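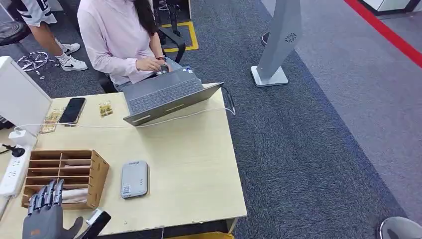
수집 노트 4/27/20, 책상 정리 과제

오늘도 Drulton 과제 이어서 했다. 목표는 책상 위 소품을 나무 정리함 칸에 넣는 에피소드 30개. 오전에 손목 영점이 또 틀어져서 시작이 늦었는데(손가락 말고 손목이다, 지난번 메모에 내가 반대로 써놨음!) Kulsoom이 캘리브레이션 파일을 예전 걸로 되돌려 주니까 바로 잡혔다. 되돌린 파일 이름은 공유 폴더에 적어뒀으니 다음 사람은 그걸로 시작할 것.

저장 번호는 2957부터. 앞 번호는 Kiani 쪽에서 쓰고 있으니 절대 덮어쓰지 말기. 나 지난번에 한 번 그럴 뻔했다...

책상은 일부러 안 치웠다. 노트북 펴 놓고, 충전 케이블도 상판을 가로지르게 그냥 두고, 검은 스마트폰도 화면을 위로 해서 놔뒀다. 깨끗한 책상에서만 모은 Barnex 데이터는 케이블 하나만 있어도 정책이 멈칫거려서 이번엔 처음부터 어수선하게 가기로 Zubaida랑 합의했다. 사람도 맞은편에 앉아서 평소처럼 노트북으로 일한다. 팔이 들어왔다 나갔다 하는 것도 다 데이터니까 굳이 피하지 말아 달라고 부탁해 둠.

조작하면서 느낀 것들 좀 적어두면,

투명한 작은 봉지는 여전히 어렵다. 깊이 값이 튀어서 손이 자꾸 위에서 멈춘다. 내가 원격으로 눌러서 잡으면 되긴 하는데 그러면 시연마다 높이가 제각각이라 학습에 좋을지 모르겠다. 일단 따로 태그를 달아서 모으는 중.

정리함은 에피소드마다 각도를 조금씩 틀었다. 칸막이가 얇아서 정면으로 두면 칸 입구가 잘 안 보이고, 비스듬히 놓는 쪽이 조작하는 나도 훨씬 편하다. 대신 편한 각도만 잔뜩 쌓일까 봐 걱정이라 불편한 각도도 섞고 있다. 흰색 길쭉한 것들은 앞쪽 칸에 넣어둔 채로 시작. 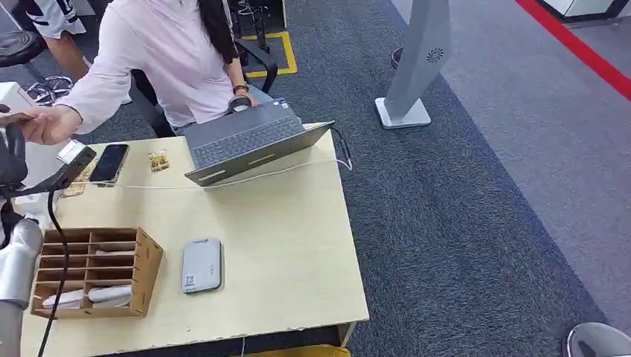 손에 뭘 쥔 상태에서 다른 물건 근처로 지나가는 구간은 속도를 절반으로 낮췄다. 특히 케이블이 달린 물건! 줄이 책상 앞으로 늘어지면 정리함 모서리에 걸리기 쉬워서, 들어 올리기 전에 줄 방향부터 보고 움직이는 게 낫다. 두 번 걸려서 에피소드 2개는 버렸다. 실패 예시로 따로 남길까 하다가 줄이 걸린 건 내 조작 실수라서 그냥 지웠는데, Kulsoom은 아까웠다고 한다. 다음부터는 지우지 말고 실패 폴더로 옮기자.

QR 라벨 붙은 회색 기기는 라벨이 위로 오게 놓는 걸로 통일. 뒤집힌 경우는 나중에 따로 모으는 게 라벨링할 때 덜 헷갈린다.

그리고 Flitora 기록기 시계가 또 밀렸다. 머리 카메라랑 관절 로그가 안 맞아서 중간에 재시작했고, 그 앞 구간은 Zubaida가 후처리로 맞춰 보겠다고 가져갔다. 안 맞으면 그 부분은 다시 찍어야 함(제발 맞아라).

배경에 사람이 지나가는 건 이번 세트에서는 허용. 카펫이랑 바닥 색 바뀌는 부분도 화면에 계속 들어오는데 자르지 않고 원본 그대로 저장했다. 크롭은 학습 코드에서 하면 된다.

다음에 할 것:
봉지 잡는 높이 기준을 조작자끼리 맞추기
정리함 각도 기록란을 에피소드 메모에 추가
손가락 끝 고무 여분 주문했는지 Kulsoom에게 확인
11월에 쓰던 과제 문구 그대로 남아 있는 곳 고치기. "책상을 치운다"가 아니라 "물건을 칸에 넣는다"로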